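트러스테드(Trusstead) 식기 건조대 와이어형
제품 안내

홈 > 주방용품 > 설거지·건조 > 식기 건조대

품목: 탁상용 와이어 식기 건조대, 물받이 트레이 포함
색상: 화이트
취급: 세닌브리지(Seninbridge) 생활용품 사업부
안내문 개정일: 2022년 11월 13일

제품 개요

트러스테드 식기 건조대 와이어형은 가정의 주방과 소규모 사업장의 탕비실에서 세척을 마친 접시와 공기, 소형 조리 도구를 세워 두기 위한 탁상용 제품입니다. 가느다란 흰색 와이어로 칸을 나누고, 아래에는 평평한 흰색 물받이 트레이를 두었습니다. 좌우 양 끝에는 곡선형 와이어 손잡이가 있어 두 손으로 들어 옮길 수 있습니다.

본 제품은 싱크대 옆 상판에 상시 비치하는 용도와, 식사 준비 시 식탁 위로 옮겨 사용하는 용도를 모두 고려하여 설계되었습니다. 벽면 고정형이나 싱크볼 거치형과 달리 별도의 설치 작업이 필요하지 않으며, 구성품을 포장에서 꺼내 세척한 후 곧바로 사용하실 수 있습니다. 주방의 상판이 좁은 가정에서는 사용하지 않는 시간에 수납장 안에 세워 보관하는 방법을 권장합니다.

구성품

건조대 본체 1점
물받이 트레이 1점
사용 설명서 1부

수저통과 컵걸이는 기본 구성에 포함되지 않습니다. 해당 부속은 니켈(Nikell) 주방 소품군에서 별도로 구입하실 수 있으며, 본체 와이어의 바깥쪽 면에 걸어 사용합니다. 다른 제조사의 부속을 장착하여 발생한 변형이나 도장 손상은 보증 대상에 포함되지 않으므로 유의하여 주시기 바랍니다.

구조와 소재

본체는 분체 도장을 한 강선으로 제작되었습니다. 도장면은 무광에 가까운 흰색이며, 출고 전 검사 단계에서 용접 부위의 돌출과 도장 누락 여부를 확인합니다. 와이어의 끝부분은 식기의 유약면을 긁지 않도록 둥글게 마감하였습니다.

물받이 트레이는 본체와 분리되는 구조입니다. 트레이를 앞쪽으로 당겨 빼낸 다음 고인 물을 비우고 같은 방향으로 다시 밀어 넣습니다. 트레이에는 배수구가 없습니다. 싱크대로 물을 바로 흘려보내는 배수형 제품을 찾으시는 고객께서는 같은 제품군의 배수형 모델을 확인하여 주십시오.

권장 적재 중량은 10kg 이하입니다. 무쇠 냄비, 돌솥, 압력솥과 같이 무거운 조리 기구는 올려놓지 마십시오. 적재 중량 이내라 하더라도 무게가 한쪽으로 치우치면 본체가 기울 수 있으므로 큰 접시는 가운데에, 작은 접시는 양쪽에 나누어 세우는 것이 바람직합니다.

사용 환경

식탁 위에서 사용할 때에는 식사에 쓰는 그릇과 건조대를 한자리에 둘 수 있습니다. 앞쪽에는 바로 쓸 접시와 스쿱을 놓고, 뒤쪽에는 얕은 볼과 작은 트레이, 병을 두는 배치가 가능합니다. 흰색 본체는 세이지 그린이나 분홍 계열의 식기, 밝은색 목재 상판과 함께 두어도 색이 부딪치지 않습니다.

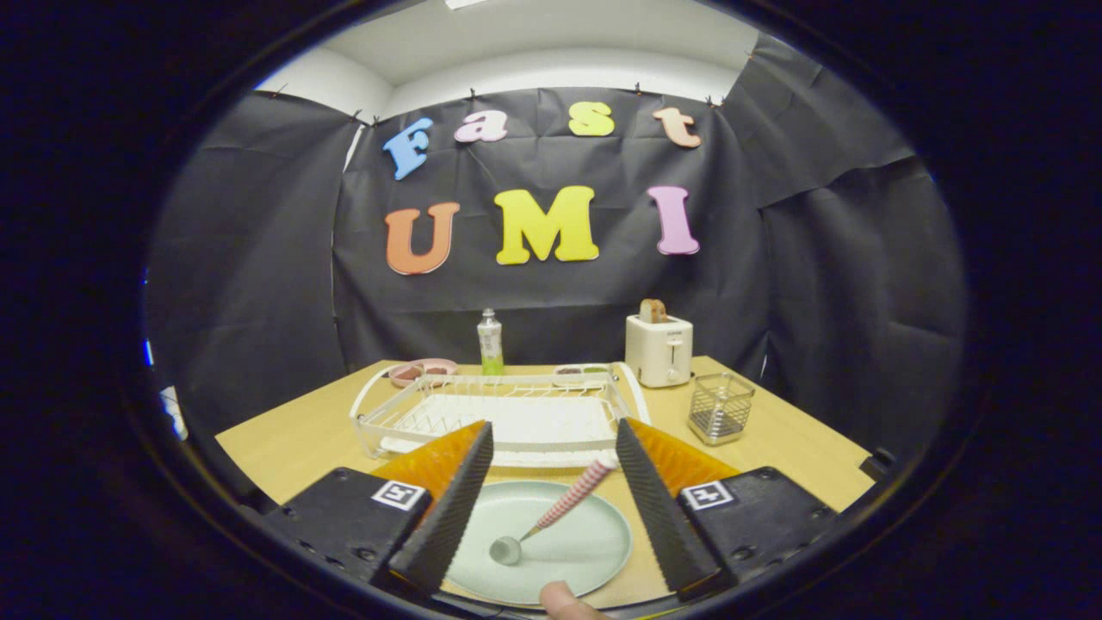

저희 집에서는 아침에 씻은 그릇을 저녁 상차림 때까지 그대로 세워 두고 쓰는데, 찬장에 넣었다 꺼내는 일이 줄어서 편합니다. 다만 바닥이 깊은 국그릇은 칸에 비스듬히 걸리더군요. 얇은 접시 위주로 쓰는 집이라면 괜찮고, 국그릇이 많은 집은 한 단계 큰 것을 보시는 편이 나을 것 같습니다. 트레이는 이틀만 안 비워도 물때가 끼니 그 점은 부지런해야 합니다. (구매 고객, Đặng)

위 의견에서 언급된 국그릇의 거치와 관련하여 다음과 같이 안내하여 드립니다. 와이어 칸은 납작한 접시를 세우는 것을 기준으로 간격을 정하였습니다. 깊이가 있는 공기나 국그릇은 칸 사이에 끼우지 말고 와이어 윗면에 엎어 놓아 주십시오. 한 번에 여러 개의 국그릇을 건조하는 가정에는 칸 간격이 넓은 대형 모델이 더 적합합니다.

식기별 거치 방법

접시
테두리가 낮은 접시는 와이어 칸에 한 장씩 세웁니다. 한 칸에 두 장을 겹쳐 넣으면 맞닿은 면의 물기가 남습니다. 무광 유약 접시는 금속과 마찰할 때 회색 자국이 생길 수 있으므로 위에서 아래로 천천히 내려놓으십시오.

볼
얕은 볼은 입구가 아래를 향하도록 엎어 둡니다. 칸에 기대어 세울 경우에는 볼의 안쪽이 건조대의 바깥을 향하지 않게 하십시오.

국자, 스쿱 및 계량 도구
손잡이가 긴 도구는 별매 수저통에 담아 건조하는 것을 원칙으로 합니다. 수저통이 없는 경우에는 본체 와이어 위에 가로로 눕혀 둘 수 있습니다. 손잡이에 무늬 인쇄나 도장이 있는 제품은 젖은 상태로 오래 두지 말고 마른 천으로 닦아 보관하십시오.

병 및 용기
키가 큰 병은 거꾸로 세우면 무게중심이 높아져 넘어질 우려가 있습니다. 병과 세제 용기는 건조대 위에 올리지 않고 옆이나 뒤의 평평한 면에 두시기 바랍니다.

식재료
건조대의 와이어와 트레이에 식재료를 직접 올려놓지 마십시오. 손질한 채소나 반찬은 별도의 그릇에 담아 건조대와 간격을 두고 배치하며, 건조 중인 식기에서 떨어지는 물이 닿지 않도록 합니다.

세척 및 관리

첫 사용 전에는 중성 세제를 푼 미지근한 물로 본체와 트레이를 씻고 충분히 헹구어 주십시오. 이후 본체는 주 1회, 트레이는 매일 세척하는 것을 권장합니다.

철 수세미, 연마제가 포함된 세제, 염소계 표백제는 사용하지 마십시오. 도장면이 벗겨지면 그 부위에서 녹이 발생할 수 있습니다. 물때가 생긴 트레이는 구연산을 푼 물에 잠시 담갔다가 부드러운 스펀지로 닦습니다. 와이어가 교차하는 부분은 칫솔과 같은 작은 솔을 이용하면 수월합니다.

본체와 트레이는 식기세척기에 넣을 수 없습니다. 가스레인지, 전기레인지, 오븐 등 열을 내는 기기 가까이에서도 사용을 삼가 주십시오.

설치 시 유의 사항

평평하고 단단한 면에 놓아 주십시오. 목재 식탁에서 사용하실 때에는 본체를 옮긴 뒤 바닥면의 물기를 확인하고, 오일 마감을 한 상판에는 얇은 매트를 함께 까는 것을 권장합니다. 본체를 끌어서 옮기면 상판에 흠집이 남을 수 있습니다.

이동할 때에는 양쪽 손잡이를 함께 잡으십시오. 식기가 담긴 상태에서 한쪽 손잡이만 들어 올리는 것은 금지합니다. 트레이에 물이 고여 있으면 먼저 비운 후 옮겨야 합니다. 어린이의 손이 닿는 식탁 가장자리에는 두지 마십시오.

교체 부품

물받이 트레이는 단품으로 구입하실 수 있습니다. 부품 번호는 TR-86이며, 7월 이후 출고된 본체와 이전 출고분에 모두 호환됩니다. 본체 와이어의 부분 수리는 제공하지 않습니다. 보호 발은 부품 번호 TR-44로 주문하여 주십시오. 부품만 주문하시는 경우 배송비 2000원이 추가됩니다.

보증 및 교환

정상적인 사용 중에 발생한 용접 이탈과 도장 불량은 구입일로부터 1년간 무상으로 교환하여 드립니다. 낙하, 과적, 부적합한 세제 사용으로 인한 손상과 장기간 사용에 따른 자연스러운 변색은 제외됩니다. 교환을 신청하실 때에는 구입 내역과 함께 손상 부위를 확인할 수 있는 사진을 세닌브리지 고객 지원 창구로 제출하여 주십시오.

단순 변심에 의한 반품은 수령 후 7일 이내에 접수하실 수 있습니다. 세척하거나 사용한 제품은 위생상의 이유로 반품이 제한됩니다. 포장재가 훼손된 경우에는 접수 시 그 사실을 함께 알려 주시기 바랍니다.

자주 묻는 사항

도마를 함께 세울 수 있습니까.
얇은 도마는 가장자리 칸에 세울 수 있습니다. 두꺼운 원목 도마는 칸에 들어가지 않으며, 통풍이 되는 별도의 거치대에서 건조하여 주십시오.

물받이 트레이 없이 사용해도 됩니까.
싱크볼 안에서 일시적으로 사용하는 경우에 한하여 가능합니다. 상판이나 식탁 위에서는 반드시 트레이를 장착하여 주십시오.

다른 색상도 판매합니까.
와이어형은 화이트 단일 색상으로 공급합니다. 트레이 역시 동일한 색상입니다.

업소용으로 사용할 수 있습니까.
탕비실 수준의 사용은 가능하나, 음식점 주방과 같이 하루 종일 식기를 교체하며 건조하는 환경에는 적합하지 않습니다. 해당 용도로 사용하신 제품은 무상 보증을 적용하지 않습니다.

관련 제품

트러스테드 식기 건조대 배수형
트러스테드 식기 건조대 와이어형 대형
니켈 걸이식 수저통
니켈 와이어 컵걸이

제품의 사양과 포장은 품질 개선을 위하여 사전 고지 없이 변경될 수 있습니다. 화면에 표시되는 색상은 사용 기기의 설정에 따라 실제 제품과 차이가 있을 수 있습니다.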